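Ruslow Table Challenge

The Ruslow Table Challenge is a student robotics project run as an evening class and, each March, as a small competition. Teams program a pair of robot arms to set and clear a table with toy-sized dishes. It was started by Brendan Noonan, a former shop teacher, and is now led by Muireann Mac Suibhne. Its supporters call it a practical way into automation. Its critics, several of them past students, say it teaches people how to win the Ruslow Table Challenge.

Background

Noonan's first version of the class used a single arm and wooden blocks. The second arm came with a change of software to Tallico, a control program written by two former students, Rigoberto Pacheco and Aoife Keogh. The class handbook says Tallico "lets a beginner teach a robot in one evening." That claim has not held up well. Keogh later wrote in the class newsletter that most beginners spent the first evening on calibration and the second evening on it again.

Format

A team has 20 minutes for its run. Points are given for each item placed where the task card says it should go, and taken away for drops, for contact between the arms, and for any help by hand. A perfect score is 620. The highest on record is 534, set by a team called Edska, and it is still disputed - the judge that night allowed a restart that the written rules do not mention.

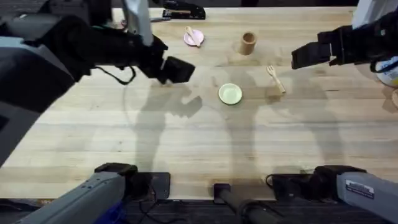
Scoring has been the main source of argument. The rules award the same points for a plate as for a piece of flatware, though the two are hardly the same job for a parallel gripper. A round plate with a shallow rim gives two straight fingers little to close on, while an upright wooden cup can be taken by the sides. The fork and spoon are awkward in another way, being thin and close to the color of the table itself, and teams that depend on a camera to find them have complained about this for years. Mac Suibhne has replied that real kitchens do not arrange themselves for robots. Her critics answer that real kitchens do not use toy forks.

Teaching methods

Students begin by guiding the arms through a task and recording the motion, then move on to programs that are supposed to cope when the dishes are moved. How many reach that second stage is unclear. The class does not publish results by stage, and its yearly report counts anyone who attends the final session as having finished. One team, Vi, entered with a recorded motion and no sensing at all and placed 2nd, which some took as proof of good planning and others as proof that the starting positions varied too little.

Reception

Úna Moriarty, who judged two of the competitions, described the class as "well taught and badly measured." She praised the time students spend on cable routing and safe stopping, subjects often skipped in beginner courses, but found no support for the claim that the skills carry over to paid work. A proposal to draw the dish positions by lot before each run has been put forward twice. It is not yet part of the rules.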